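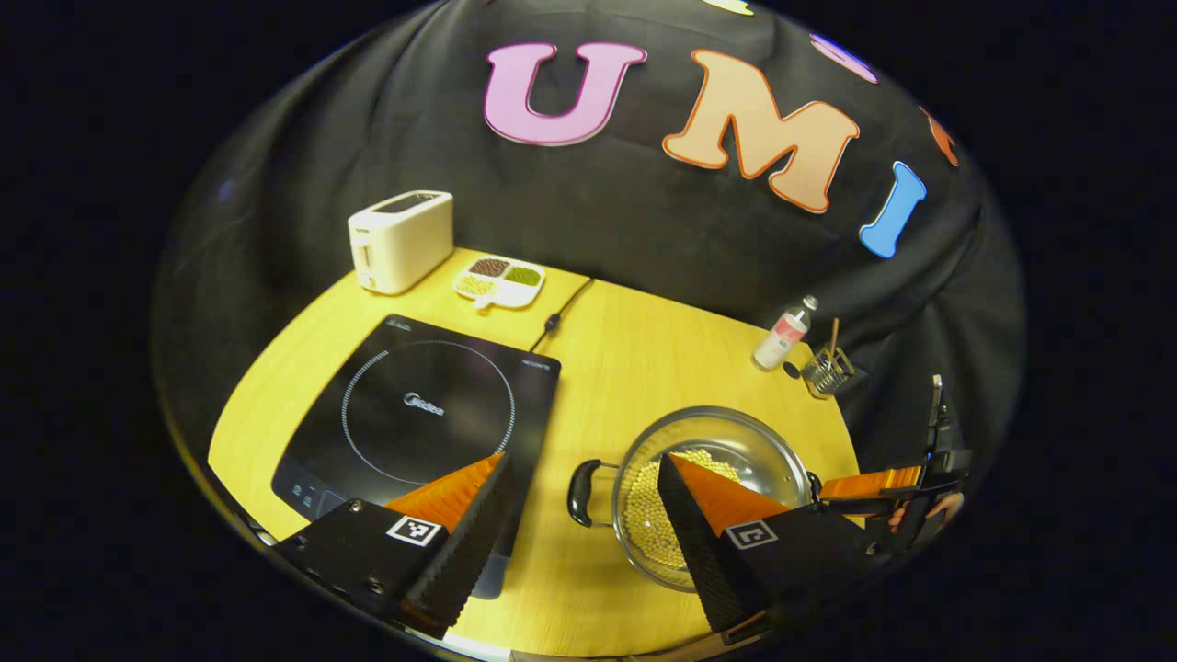 Ready when you are: three kinds of beans, one cooktop, a glass pot of soybeans and a toaster with nothing to do with any of it.

The Slow Pot
Learning to cook dried beans at a round table, one soak at a time

I had been told to bring a lidded container and an appetite. I forgot the container. The appetite I had been working on since breakfast, which I skipped on the theory that a cooking class is a meal with paperwork.

Beans do not work that way. The first thing Takumi Shibata explained to the six of us, packed shoulder to shoulder in a rented room behind the Bembridge Street library, was that the beans we would be looking at for the next hour were not the beans we would be eating. Those had been in water since the night before, in his kitchen across town, under a plate. "You cannot rush a soybean," he said, with the air of a man who had tried.

Shibata spent 11 years cooking in other people's restaurants before he decided he would sooner talk about dinner than plate it. His class is called Three Beans and a Burner, and it fits on a table you might otherwise use for coffee and a plant. There is an induction cooktop. There is a clear glass pot with black handles. There is a white tray divided into compartments, one for dark brown beans, one for green mung beans and one for pale yellow soybeans, so that students can compare them dry. Behind it all hangs a sweep of black cloth with big candy-colored letters across it, which gives the table the look of a children's party at which the entertainer has come as a legume.

The glass pot is the star. Most of us have only ever met a cooking bean from above, through steam, at the moment of checking whether it has burned. Seen from the side, a pot of beans has a plot. The water goes cloudy. Skins wrinkle, then smooth out. A foam rises that Shibata skims with a spoon and flicks into a bowl, and that he has strong feelings about.

"People say leave the foam, it's only protein," he said. "Fine. Leave it. Then clean your stove."

Soybeans are the worst offenders. They will sit at a gentle simmer looking like the picture of obedience, and the moment you go to answer the door they climb out of the pot. He fills it less than halfway and keeps the lid tilted. He also keeps a hand near the controls, and he did not take his eyes off the water even while answering a long question from a man in the second row about gas.

The question was really a statement. The man did not trust induction. His grandmother had cooked beans over a flame, and so had hers. Shibata heard him out and then pointed to the pot, where the surface was trembling slightly and doing nothing else. A low flame drifts, he said, and a low number stays where you put it. He did allow that his pot had been chosen with some care. Plain glass will sit on an induction cooktop until the end of time without getting warm, and he had bought two handsome pots before he read the label on either. The third has a base that works. The first two hold pasta.

The mung beans, by comparison, are no trouble to anyone. They need no overnight soak and they are soft before you have finished washing the cutting board. Shibata recommends them to beginners, people with small children and anybody who remembers at six that there was supposed to be dinner. He cooks them until they slump, then adds ginger, salt and more oil than you would admit to a doctor.

The brown ones take longer and reward it. He likes them with an onion cut in half and dropped in whole-hearted, skin and all, and a bay leaf that he says does nothing. I asked why he put it in. "My mother is alive," he said.

On salt he is a reformed man. For years he salted at the end, as instructed, and for years he had bland beans with salty water around them. Now he salts the soak and salts the pot. He weighs the beans as well, 500 grams to a batch, dry, and he is quietly firm with people who want to talk in cups. A batch that size feeds a household for days, or feeds one food writer for a shorter period than I would like to put in print.

His friend Minoru Takagi had come along to help with the bowls and, it emerged, to disagree. Takagi is 73 and makes his soybeans in a pressure cooker that sounds, by his own account, like a train with a grievance. He gets them done while Shibata is still skimming. The two have been having this argument since they met, and neither has moved an inch. Takagi thinks watching beans is a hobby for people with no garden. Shibata thinks a pressure cooker is a way of finding out you were wrong when it's too late to fix it.

We ate toward the end. The soaked soybeans came out creamy and a little sweet, dressed with soy sauce and scallions, and there was a silence of the kind that restaurants pay designers to achieve. The man who did not trust induction had seconds. The brown beans went into bowls with their broth. The mung beans were to be spooned over toast, and so the two-slot toaster, which I had taken for someone's leftover breakfast arrangements, finally got called up. I take back what I said in the caption.

I bought a bag of each kind on the way home and, that night, put soybeans in to soak in my largest bowl. It was not large enough. They more than doubled, as I had been warned they would, and by morning they had lifted the plate and were looking out over the rim. I moved half of them to a saucepan, salted both, and went to find a container with a lid.

Three Beans and a Burner returns to the Bembridge Street library in June. Bring a lidded container. Eat something first.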